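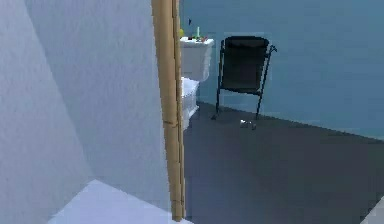 By Azucena Ocampo, for Zusedent Home Care Supply
July 11, 2022

Driltby, a family wholesaler of home care and bathroom safety goods, is joining hands with Zusedent Home Care Supply, and both companies are happy to share the news with the pharmacies, clinics and care homes that have ordered from them over the years. Starting in November, customers of either company will be able to place one order, with one account number, and have everything come on the same truck.

Marcelino Honorato started Driltby with his brother Alcides in a rented storefront with a roll-up door that stuck in cold weather. They sold walking canes and rubber cane tips at first, then raised toilet seats, shower chairs, grab bars and transfer benches as people kept coming in and asking for them. Today the company supplies 60 stores and care homes, and Marcelino still likes to answer the phone himself when he can get to it before the front desk does.

"We have known the folks at Zusedent for a long time, and we used to send customers over to them whenever somebody needed gloves or bed pads," said Marcelino Honorato. "After a while my brother said to me, why are we making these good people call two places? I didn't have much of an answer for him."

Zusedent, for its part, has built its name on the everyday things that a home or clinic goes through quickly: exam gloves, wound dressings, underpads, wipes and skin creams. The company will keep its own name and its own sales staff, and the people you are used to talking to will be the same people after the change.

The combined catalog will have 16 sections, including a new one for Clirnia, a line of padded shower seats and bath steps that Driltby has carried in its own store for the past three years. Clirnia seats will be sold wholesale for the first time, by the case or in single units for smaller shops that don't have much room in back.

Gervásio Siqueira, who manages the Driltby warehouse, will look after shipping for both companies from the building on Queiroz Road. He has added nine people to the packing and delivery crew and asks customers with narrow driveways or second-floor stockrooms to please mention it when they order, so that he can send the smaller truck.

"I would much rather hear about the stairs ahead of time," said Siqueira, "and so would my drivers!"

Prices on current orders will stay as they are through the changeover. Customers with standing orders don't need to do a thing, and new account numbers will go out by mail along with a printed copy of the catalog. Anyone who would like an extra copy for the break room is welcome to ask for one.

For questions about accounts, samples or the Clirnia line, please contact Welington Trindade, Customer Relations, Driltby, Queiroz Road.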